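The Working Tabletop: Finish, Cloth and Clear Space

Filed 2019-06-04

A table in daily use fails first at its surface. Joints loosen over years, but a finish can be spoiled in an afternoon by a hot pan or a damp cloth left in a heap. The workshop at Kevulham has kept records on its tables since it opened, and most repairs logged there are to the top.

Dark finishes need the closest attention. Walnut brown hides tea and oil well and shows dust, crumbs and fine scratches badly. Havari, which supplies the workshop's oil, recommends two thin coats with 12 hours between them. A third coat adds shine and little protection. On bare wood, 500 ml is enough for a top of ordinary dining size, with some left over for the edges.

Cloths should be folded before they are put down. A folded cloth dries slowly at the centre, so it belongs on the table only when dry. Wet cloths go over a rail. The Maduvia cotton cloth used at Kevulham weighs 300 grams per square metre and folds to a firm block that can be picked up with one hand.
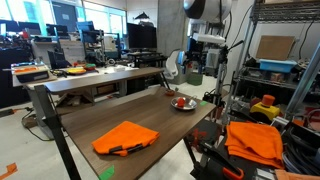 Folded orange cloth near the front edge of a dark wooden table, with a shallow metal bowl farther back.

Metal bowls are light and easy to clean, but the base can mark a soft finish if the bowl is dragged. Lift it, or fit a thin felt ring underneath. Shallow bowls suit fruit that is eaten within a day or two. Deeper ones hold more and bruise what lies at the bottom.

Tape is useful for marking positions on a tabletop while a layout is being decided. Use a low-tack type and pull it back slowly at a flat angle. Left through a warm season it may leave glue behind, which comes off with a little of the finishing oil on a rag. Spread used oil rags flat outdoors until dry, as a bundled rag can heat up and catch fire.

Metal legs need little care. Check the fixings each November, when heated rooms dry the wood and screws can work loose. Aoun sells a levelling foot, 58 mm across, that spreads the load on a hard floor. It should be set with the table cleared, then checked again under its normal load.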